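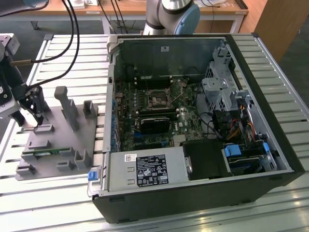 A desktop tower open on the bench at Cikia, with a memory module waiting in the fixture plate.

The pitch came with a number, as these pitches do. Two robot arms, the managers at Cikia told their refurbishing crew in June, would take over the dull half of the job: pulling memory out of old office computers, putting memory back in, and freeing people for "higher-value work." The target was 200 machines a day.

On the day I visited, the line was doing 33.

Cikia takes in desktop computers that companies are done with, fixes what can be fixed and sells them on. It employs 24 people on the floor. Before the arms came, each of them took a computer from start to finish. You opened the side, looked it over, swapped what needed swapping, closed it up and signed the sheet. Zsófia Szabó did that for seven years and got fast enough that she could talk through a whole ball game while she worked.

Her title now is cell operator. She lays the tower on its side, takes the panel off, checks that no cable is hanging over the memory slots, sets the modules in the gray plate and tells the system to go. Then she waits. If an arm stops, she clears it and starts it again.

"They said it would take the boring part," she told me. "Watching is the boring part."

The arms were set up by an outside firm called Vimier, whose sales deck I was allowed to read but not to keep. It has a great deal to say about partnership between people and machines. It says very little about cables. Every office computer that comes through the door has been opened by somebody before, and whoever it was tucked the wires wherever they liked. A person moves them aside without thinking. At Cikia, moving them aside is now a step on a printed sheet, and Szabó is the one who does it.

Management's answer is patience. The software gets better each month, I was told more than once, and the crew's hands get a rest. That second claim deserves a fair hearing. Pressing memory into slots all day is hard on the thumbs, and two people I spoke with said theirs hurt less than they did last spring. Both also said they'd lost the bonus that used to come with finishing more computers than the next bench. There is no bonus for watching.

No one has been laid off. No one has been hired, either, and three people who left over the summer were not replaced. When I asked what the higher-value work was, I was shown a training room with the lights off. The courses are planned for next year.

Szabó hasn't signed up. She wants to see the list first. She keeps her old screwdriver in her apron, and on the afternoon I was there she used it on four computers the system had rejected, one after another, while the next tower sat in the cell.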